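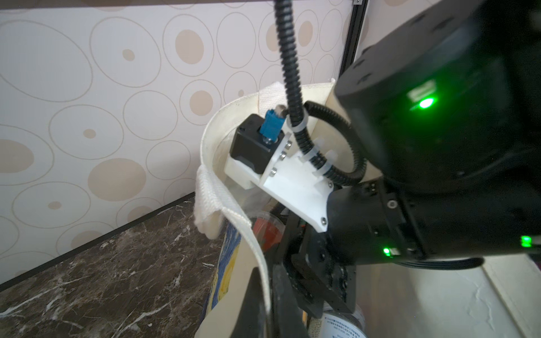 *Left or right wrist, I did not note which one. Gripper down inside the tote.*

# Bag task: wrist inside a soft bag, cables and strap – how do you handle it?

**marble_dusan** – April 8, 2020

Hello all. I am Dušan Beneš, from the student robotics club at Pulbridge. Our term project is a two-arm table where the arms take groceries out of a canvas bag and put them on the table, and later put them back. We teach by teleoperation and then train a policy on the recordings.

With a hard box we had very few problems. With the bag I have three, and I would like to hear from people who did something similar.

1. The wrist goes deep in the bag, and the mount with the blue plug goes in together with it. I am afraid for the connector. The cable conduits are held by cable ties on the white bracket, but the loop still stands out to the side.
2. The strap. It is knitted and soft, and it lies in a new way each time.
3. The bag is not standing by itself. One arm should hold the rim and the other should pick, but our operators do it very differently from each other.

We have 386 episodes now, of which 125 are with the bag. The rest are with the box. My question is if I should continue to collect, or first change the hardware.

---

**torque_and_tea**

Change the hardware first. Every episode you record with the old bracket has the old bracket in the wrist view. If you move the plug later, the view will be different and you will ask yourself if you can still use the 125.

For the plug, print a small hood which covers it from the side where the bag is. Ours is shaped like half of an egg and the cloth slides over it.

---

**jlayug**

I don't agree, sorry. I am Janelle Layug, I help with the club at the Wilard campus, we had a bag task last October. We waited five weeks for the perfect bracket and in this time we learned nothing. The first policy would have told us that the problem was the strap and had no relation to the bracket at all.

Dušan, can you show the full table? From the wrist only I can't say how much space your arms have.

---

**marble_dusan**

Yes, of course. This is from the same afternoon.
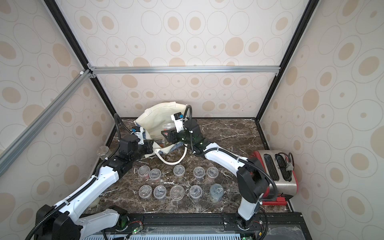

*Full table from the fixed camera. Bag at the back, cups in front, toaster on the right.*

The toaster belongs to another task, and we leave it there so the table looks the same for everybody. The cups in front are also part of the layout.

---

**jlayug**

Thank you, this helps much. Two remarks.

The bag is leaning on the rear wall, so the wall is doing a part of the holding for you. It is fine, but then please don't expect that the policy will work when the bag stands in the middle of the table. We made this mistake, and it was a sad demo.

Second, the strap makes a loop on the marble in front of the bag. Do you put it so each time, or does it fall there? If it falls there, write it down for each episode. We had a column in the log with only "strap front", "strap back", "strap inside". With "strap inside" we had most of the failures.

---

**marble_dusan**

It falls there. We have no such column. I will add it today and try to fill the old episodes from the video, this is a good job for our first-year members :)

---

**torque_and_tea**

Cut the strap off. Five minutes with scissors.

---

**jlayug**

Then it is not a bag anymore, it is a canvas box. The soft things are the reason for doing this task.

---

**torque_and_tea**

For a competition I would agree with you. For a term project with a deadline, I would cut it and write one honest sentence in the report.

---

**k_sjogren_fan**

I used the Sjögren notes on cable routing for our club arm (the PDF on the course page, chapter on wrists). The advice there is to keep the arc of the hose above the gripper high and never to the side. In your second picture both arms have the arc going up and over, so I think you are already near to it. On the wrist photo there is the loop to the side, next to the straight conduit. I would add one more tie in the middle of this loop and leave the rest.

Also a question: do you have enough friction for clear plastic? Ours slipped until we put tape on the fingers.

---

**marble_dusan**

We use the fingers as they came. Slipping happens mostly when the operator grips near the lid. I will try the tape on one arm and compare.

---

**lurker_from_drivley**

How long are your recordings? At Drivley (the summer school) we were told to get some 4,000 episodes before we even speak about results, and half of the group gave up.

---

**marble_dusan**

Most of them take less than 2 minutes. We will never have 4,000, we are a small club and everybody has exams. My plan now: one more cable tie, the hood printed and tested for fit, the strap column in the log, and then we continue with the bag. I don't cut the strap for now.

---

**torque_and_tea**

If you put the hood on, start a new folder for those episodes. Do not mix. I can send you the file for ours, but the holes will be at a different distance, so measure yours first.

---

**marble_dusan**

Three screws in a vertical row, I will measure between the centers tomorrow and write to you.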